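4. Dressing the chair

By now the Dorkach tub chair should be standing on its own feet, with no screws left over. If there are screws left over, go back to section 3. We will wait.

Before you start

Put the chair on a hard, level floor with enough room to walk round it. Velvet collects whatever your hands have been doing, so wash them first.

4.1 Push the round seat cushion well down inside the curved back, with its rounded edge facing forward. It sits low. It is meant to.

4.2 Take the loose cushions out of their bags and stand them against the front of the chair while you decide on an order. Allow 12 minutes for deciding, or longer if two of you live there.

4.3 Lay the long light grey cushion across the front of the seat and hold it by one end. Leave the paler grey one and the small pink one with the embroidered face where they are for the moment. 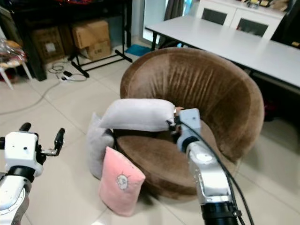
4.4 Turn the long cushion upright and slide it into the curve of the back. Left lying across the front, it takes up the part of the chair intended for you.

4.5 Add the paler grey cushion, overlapping the first by a hand's width.

4.6 Put the pink cushion in last, face outwards and the right way up.

Note: Light and dark patches on the velvet are the nap catching the light – they are not stains. Stroke the pile in one direction and they will mostly go. Someone will then sit down and bring them back.

Caution: Do not iron the chair. Our colleague Joon-young Son has had to answer this question 4 times since April.

4.7 Sit down. If you are perched on the edge with a cushion in each kidney, take one out and repeat from 4.5.

For washing the covers, see section 5.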